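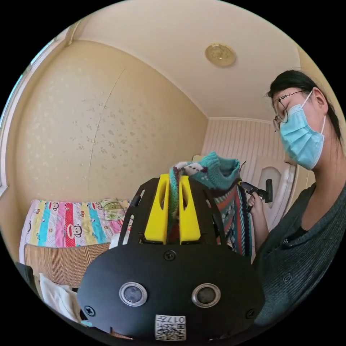 Ticket: sock-handling recordings rejected at upload
Project: Garari
Site: Wernlow
Status: Open, awaiting site

Of 2,167 recordings submitted in April, over 600 were refused by the intake check. The cause was a clock mismatch between gripper 017 and the site computer.

Action taken: clock reset and 7 recordings sent again. All were accepted except 2, which remain under review at Strickland.

The site is asked to keep the original files until this ticket is closed.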